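Marking out a bench top in tape

A taped grid keeps jobs apart on a shared bench and can be lifted without leaving a line in the board. The method below suits hardboard panels laid over an existing worktop.

1. Prepare the surface
Brush off dust, then wipe the panels with a barely damp cloth. Let them dry fully. Tape laid on damp hardboard lifts at the ends. Check that neighbouring panels sit level and pack any low corner with card.

2. Set out the long lines
Measure from one fixed edge only. Measuring from both sides carries any error in the panels into the grid. On the Salgado bench the long side is 1,295 mm and the tape was set out from the left-hand corner. Mark each end in soft pencil.

3. Lay the tape
Fix one end, pull the roll out just above the surface, and lower the strip on to the marks. Do not stretch it. Lay the long strips first and the cross strips over them. Press down with a dry cloth, working from the middle outwards.
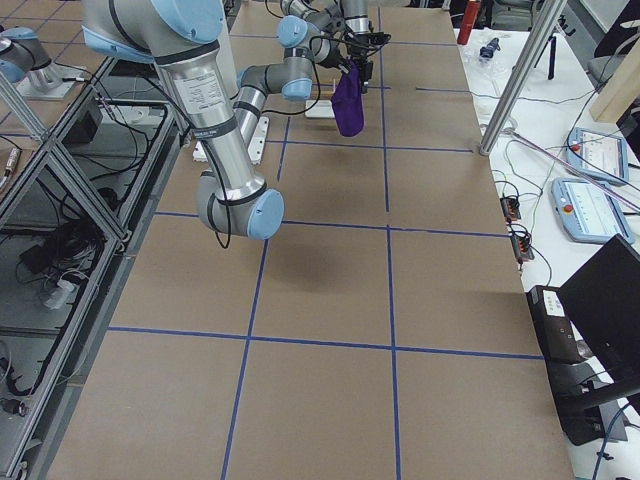

4. Check for square
Measure both diagonals of a section. If they differ by more than 2 mm, lift the cross strip and lay it again with fresh tape.

5. Upkeep
Trim raised ends with a sharp knife, cutting the tape only. Replace a whole strip when its edge starts to fray.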